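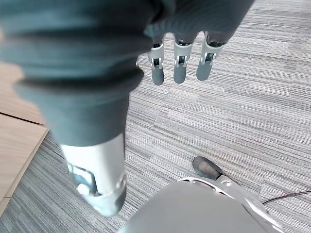
A dark gray sleeve, with plenty of bunching toward the cuff.

Hiyori Hattori has opinions about sleeves, and she starts sharing them before I have my coat off. Mine, she says, are an inch too long. I say I like them that way. "Everybody says that. Then they push them up all day and wonder why the elbows look like that."

She has been doing alterations in Wallham for 36 years, the last two of them in the room over the old shoe store on Bowen Street. I ask what people bring in most. Pants, she says, and then waits for me to ask about something else.

So, gray. She sews a lot of it, nearly all dark, and buys it matte whenever she can. "Shiny gray looks like a raincoat. Matte with a little rib in it, you can crease that, bunch it up, sit on it for three hours, and it looks like you had a plan." Did she have a plan for the gray cardigan she is wearing? She did not. It came from her sister.

Her real complaint is with the cuff. A loose sleeve has to end somewhere, and most of them, in her view, end badly. "You have all this cloth coming down and then someone panics and puts in elastic." She prefers a long taper and lets the folds pile up where they want to. Customers sometimes bring these back and ask her to iron the folds out. She irons them. They come back again by the weekend, the folds and occasionally the customers.

The most she has ever charged for a pair of sleeves is a sore subject. Paavo Rantala, who sings baritone with the Zulus, an amateur opera group in spite of the name, wanted a robe with arms wide enough to hide his sheet music. She got through so much fabric that she stopped writing it down. "He still forgot the words," she says. "So that was money well spent."

Does she ever leave a sleeve alone? "Once, for Jade Cormier. Her grandfather's work jacket, far too big on her, the cuffs down past her fingers. She asked what I would do and I said hang it up nicely." No charge for that, though Jade did leave a jar of plums.

I ask for one piece of advice for readers who hem at home. She thinks it over while pinning something. "Try it on with your arm bent."

On my way out she looks at my coat again. I am to bring it back in November, when she is less busy, and I am told to wear the right shirt.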